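Reviews > Furniture > Tables and Desks > Trolness Billska

Trolness Billska work table, long-term review

By Noura Awwad
December 2020

I bought the Billska in February to replace a folding table that had started to sag in the middle. It is the plain white version with the straight legs, and it has been in daily use ever since. I paid $338 with delivery. The cheaper top in the same line has a wood-look finish and was out of stock for weeks, so I did not get to compare the two.

The table comes in two boxes. The top is in one and the legs, rails and hardware are in the other. Mine arrived on different days, which the store says can happen. The box with the top is heavy and awkward, and I would not try to take it up a flight of stairs alone. My neighbor Wissam Najjar took the other end.

Assembly took 50 minutes. The instructions are drawings only, and the drawing for the long rail shows it the wrong way around. If the holes do not line up, flip the rail end for end and try again. All the bolts are the same size except the four at the feet. A hex key is included, but it is short and hard on the hands. I used my own.

Once it is together it stands square. There is an adjuster under each foot, and I needed to turn only one of them to stop a slight rock on my floor. I have tightened the leg bolts twice since February. There is a little side-to-side movement if you lean on a corner and push. Front to back it does not move.

The surface is the reason to buy this table. It is a flat, even white with no pattern and no raised lip, so you can wipe straight off the side. I keep mine pushed up to a white wall, with as little on it as I can manage. 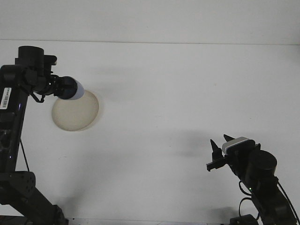 Glare was something I wondered about before ordering. With a ceiling light directly overhead I get a soft patch of reflection in the afternoon and evening, and moving the table a foot to one side took care of it. With a desk lamp it depends on the angle. Reading printed pages on it is fine. Small pale parts are harder to find on it than dark ones, so I use a sheet of gray craft paper when I am sorting white buttons or clear beads.

Stains so far have been minor. Coffee comes off with a damp cloth, even the next morning. Pencil needs a bit of dish soap. Ballpoint left a faint blue line that took three tries to remove, and permanent marker left a mark I can still find when I look for it. I have not put a hot pan on it and the care sheet says not to. A knife will scratch it, so use a mat.

The edges are holding up less well than the top. On the front edge, where my chair arms touch it, the finish has gone dull in a strip as wide as my hand. There is also one small chip at the back left corner from when I dragged the table out to paint. The store sells a repair pen, which I tried. The white is slightly warmer than the white of the table and the spot shows more than the chip did.

Trolness rates the top for 700 pounds spread evenly, a number I have no way to check. I have had a sewing machine, a printer and two full boxes of paper on it together for a month and saw no bend.

Before this I looked at the Shboul trestle table, which is 40 dollars less. It has a nice thick top, but the trestles sit far in from the ends and my knees hit them in the showroom. The Prakirance table was the right size, with a drawer, but the drawer hangs low and I could not get a chair with arms under it. If you use a stool that may not matter to you.

Good: flat and even top, easy to clean, stands level, plenty of legroom.

Not so good: the front edge wears, the included hex key is poor, the repair pen does not match.

I would buy it again at the same price. I would put clear edge tape along the front on the first day.

Rating: 4 out of 5

Related reviews
Shboul trestle table: first look
Prakirance desk with drawer
Cutting mats for large tables
Clamp lamps under $50
Best casters for a work table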